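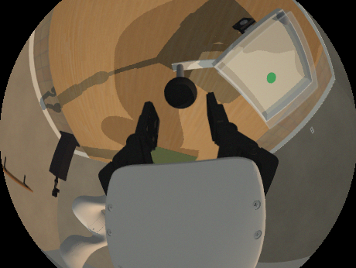 Thread pitch is the distance between matching points on two neighboring threads of a screw, measured parallel to the screw's axis. In metric systems it is given in millimeters. In inch systems the same property is usually stated as the number of threads per inch, and the pitch is the inverse of that number.

Pitch and lead

Lead is the distance a screw advances in one full turn. On a single-start screw, lead and pitch are equal. On a double-start screw, the lead is twice the pitch. Multi-start threads are common on bottle caps and pen barrels, where fast closing matters more than holding force.

Coarse and fine threads

Most metric diameters have one coarse pitch and one or more fine pitches. Coarse threads go in faster and tolerate minor damage. Fine threads have a larger core for the same outside diameter and allow smaller adjustments, but they cross-thread more easily.

Measurement

Pitch is commonly checked with a leaf gauge, a set of toothed blades held against the thread. For worn parts, the length of several threads is measured and divided by the number of pitches covered.

See also

Screw thread
Lead screw
Tap and die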